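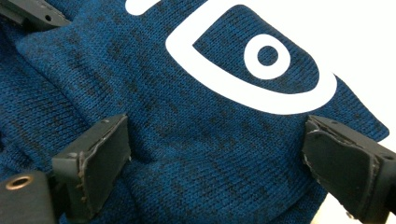 One reader wrote to ask whether a knit with a printed design ought to be folded with the print facing in or facing out, and added that both ways had been recommended to her by people who seemed equally sure. The question has reached the Fustow Textile Collection in several forms, and the notes on this page take it up along with other matters of everyday care.

Knitwear Gallery: Color, Stitch and Print
Fustow Textile Collection, Pliltstead
Page updated Nov 21, 2021

Introduction

The Fustow Textile Collection holds 3929 items of everyday clothing and household cloth. Of these, 3692 have been entered in the public register. The remainder are awaiting measurement, labeling or repair. Knitwear forms one of the most frequently requested parts of the register, and this gallery is intended for readers who wish to look closely at knitted fabric before arranging a visit.

The gallery is limited to details. Views of whole garments, with measurements, are kept in the register and may be consulted in the Nedeljković Room.

Detail 1. Heathered knit with white print

Teal-blue knit in a fine, regular stockinette stitch, with flecks of darker navy and near-black. A broad white band curves around a white ring, and the knit can be faintly traced beneath the printed surface.

Notes to Detail 1

Stitch. Stockinette is the plain knitted fabric found in a great many sweaters, T-shirts and socks. Its face is made up of small V shapes, and its back shows rows of low bumps. Readers comparing two knits should begin by finding a line of V shapes and following it for a short distance. The direction of that line is the lengthwise direction of the fabric, and it should be noted before any measurement is taken.

Color. The word "heathered" is used in the register for a knit in which more than one shade is mixed, so that the color appears speckled. The register records the main color first and the flecks second. Readers are asked to follow the same order in their requests — "teal-blue, darker flecks" will be found more quickly than "mixed blues."

Print. A printed design lies on the fabric and is a different thing from a pattern knitted in with colored yarn. The simplest check is to look at the back. A knitted pattern will usually show there in some form, often as loose strands or as the same shapes reversed, while a surface print usually leaves the back plain. The register uses "print" and "knitted pattern" as separate headings.

Describing a design. Where a design is not plainly a letter, a figure or a known mark, catalogers record its shapes only. "Curved band and ring" is an acceptable entry. Suggestions as to meaning may be sent to the Collection and are kept in a separate field, where they do not affect the title of the record.

Care of Printed Knits at Home

The Collection does not offer advice on individual garments of value. The following practice is used for sturdy, modern pieces in the handling set and may be of help to households.

Washing. The care label should be followed first. Where the label permits machine washing, printed knits are turned inside out and washed on a gentle cycle with clothing of similar color. Zippers are closed beforehand. Fabric softener is not used.

Drying. Knits are laid flat on a clean towel, eased into shape by hand and left away from direct heat. Heavy pieces are not hung from the shoulders while damp.

Pressing. An iron is not placed directly on a print. If pressing is needed, the garment is turned inside out, a plain cotton cloth is laid over it, and the lowest suitable setting is used.

Folding. In answer to the reader's question, the Collection folds printed knits with the print facing out and a sheet of plain tissue over it, so that one printed surface does not rest against another. Folds are placed to either side of the design where its size allows. When a fold across the print cannot be avoided, a loose roll of tissue is set inside the fold, and the garment is refolded along a different line each February.

Storing. Knits are stored flat, with the heaviest at the bottom. Shelves should be dry and clean. Items are inspected for moths when they are refolded, with attention to cuffs, collars and underarms.

The Handling Set

The handling set consists of 200 pieces that may be touched, stretched lightly and turned inside out. It includes plain knits, ribbed knits, heathered yarns and printed surfaces. Bare, clean hands are preferred. Rings and bracelets should be removed, as they may catch the stitches.

Groups may request a selection by stitch, by color or by type of decoration. Requests should state the size of the group and the length of the visit. Food and drink are not permitted in the Nedeljković Room, and pencils are provided for note-taking.

Use of Gallery Material

Details from this gallery may be reproduced for teaching without charge in print runs of up to 1000 copies. Larger runs and commercial uses require written permission. The credit line should read: Fustow Textile Collection, Pliltstead.

Corrections to the register are welcome and should give the gallery title and the detail number. A reply is sent once the record has been checked against the item.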